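Module 2: Reading and Writing Minutes
Handout for Session 2
Deltora Institute, Office Skills Certificate

Purpose of the session

Students will learn what the minutes of a meeting are for, what they must contain and how they should be set out. The session assumes that the chapter on agendas has been read. Students who have not yet collected the course reader should do so from the front desk before the session begins.

What minutes record

Minutes are a record of decisions. They state who was present, what was decided, who is to carry out each action and by when. They do not repeat the whole discussion. A short account of the reasons for a decision may be given where the decision is likely to be questioned later, or where a member has asked for an objection to be noted.

The past tense is used throughout. "The meeting agreed to renew the lease" is correct; "the meeting agrees" is not. Reported speech moves one step back in time, so that "I will write to the landlord" becomes "Mr Moreira said that he would write to the landlord". Words such as "tomorrow" and "here" must be changed to suit the reader, who may open the minutes some months afterwards.

Layout

Each item carries the same number as on the agenda, even where items were taken in a different order. Actions are placed at the end of the item to which they belong, with initials in the right-hand margin. The set exercise has a worked page for the Flurnuslow lease meeting, and students should compare their own draft with it line by line.
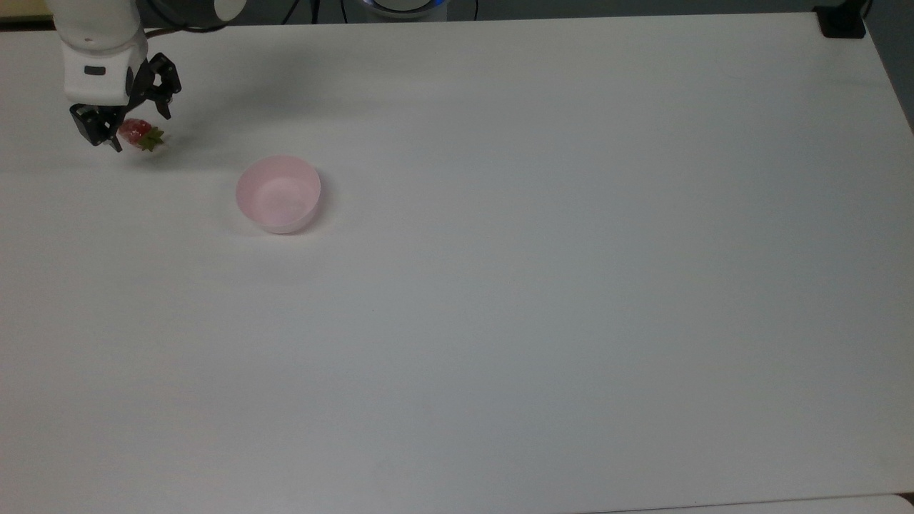
Benedicta Abubakari holds that initials alone are a poor habit, and that an action without a full name beside it "belongs to whoever reads it last". The Institute accepts either form in marked work, provided that the same form is kept from the first item to the last.

Approval and correction

Draft minutes are sent to the chair first and then to all members. At the next meeting they are approved, with or without changes, and signed. A correction is made by hand on the signed copy and initialled by the chair — it is never made by typing the page again. Matters of opinion are not corrections. A member who now regrets a remark may raise it under a new item.

Assessed work

Students will receive a transcript of the Trarkora meeting and will write it up as minutes of no more than 70 lines. The work carries 30 marks, of which 16 are given for accuracy and the remainder for layout and language. Drafts are to be handed to Sidra Jatoi by noon on the closing date shown on the notice board.

Reading

Course reader, chapters on agendas and reported speech. The sample minute book is kept at the front desk and may not be taken away.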